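Clongate Holiday Cottages — Turnover Safety Checklist with Comments
Cottage: Lena (two bedrooms, sleeps five)
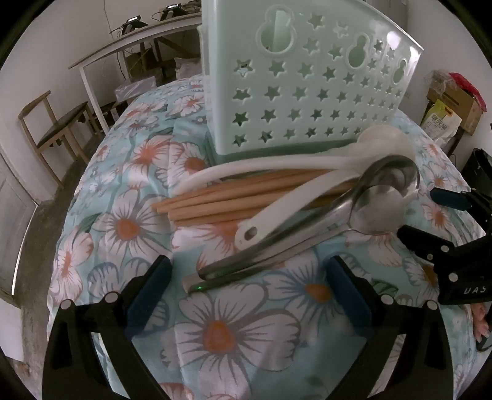

Inspected 30 March 2020 by Fotini Kalogeropoulos. Comments by Fotini unless initialled MH (Marit Hovland). Items are marked OK, FIX or WATCH. FIX means before the next guests get the key. WATCH means look again at the June inspection.

1. Entry and steps

1.1 Front steps, treads and nosing — OK. Non-slip strip on the second step has been replaced.
1.2 Handrail — FIX. Bottom bracket moves when you lean on it. The screws are biting into old filler. Needs a longer screw or a new fixing point. MH: Halvard has the job.
1.3 Porch light — OK. Sensor comes on at the gate.
1.4 Key safe — OK. Code changed and written in the office book.

2. Smoke and carbon monoxide alarms

2.1 Hallway smoke alarm — OK on test button. Inside its replacement date.
2.2 Back bedroom smoke alarm — FIX. Chirping. Put in a new battery and it still chirped, so replace the whole unit.
2.3 Carbon monoxide alarm, lounge — OK. Guests had moved it behind the curtain. Back on the shelf now.

3. Kitchen

3.1 Stove, all burners — OK. Front left is slow to light but does light.
3.2 Rangehood filter — FIX. Greasy. Soak it or swap it with the spare in the shed.
3.3 Fire blanket — OK. On its hook, tapes hanging free.
3.4 Extinguisher — OK. Gauge in the green, pin and seal in place.
3.5 Knives — WATCH. The block is too close to the edge of the bench for a cottage that takes families. Liv Rønning suggested a magnetic strip up high. I'd go with that.
3.6 Utensils — check every handle for cracks and anything loose. Throw out melted plastic, don't put it back in the drawer for the next people. Done this time, two spatulas binned.
3.7 Under-sink cupboard — FIX. Child latch is missing. Dishwasher tablets moved to the top cupboard for now and should stay there anyway.

4. Bathroom

4.1 Hot water at basin — OK. Read 48 degrees after running for a minute.
4.2 Bath mat — FIX. Half the suckers have gone hard. Buy new.
4.3 Exhaust fan — OK but noisy. Has been noisy since I started.
4.4 Safety switch, tested at the board — OK. Tripped and reset.

5. Bedrooms

5.1 Bunk ladder and guard rail — OK. Bolts nipped up a quarter turn.
5.2 Blind cords — FIX in back bedroom. Cleat has come off the wall and the cord hangs in a loop beside the bed. Please do this one first.
5.3 Windows open and lock — OK. Back bedroom sash is stiff in damp weather.
5.4 Electric blankets — none supplied. Any left behind by guests go to the office and are not to be used.

6. Heating

6.1 Wood heater door seal — WATCH. Still passes the paper test but is getting thin near the hinge.
6.2 Flue — OK. Swept by Westerberg, certificate in the folder.
6.3 Ash bucket — OK. Metal, with lid. Kept outside on the pavers — never on the deck.

7. Outside

7.1 Deck boards — WATCH. Soft spot near the tap. Maj-Britt Hovland put her heel on it and it gave a little. Not through yet.
7.2 Gas bottles — OK. Chained, soapy water on both fittings, no bubbles.
7.3 Water meter — read 2,841. Last reading 2,653. A bit high for the bookings we had, so I checked the toilet cistern and found it running. Washer replaced.

8. Paperwork

8.1 Emergency numbers on fridge — FIX. Still shows the old after-hours number. New sheet to be printed.
8.2 Evacuation plan behind front door — OK.
8.3 Spending — repairs up to $200 can go ahead without asking. The deck will be more than that, so get a price first.

Sent to Marit and Halvard. Keys are back on the office hook, and the shed padlock is sticking again, so take the graphite.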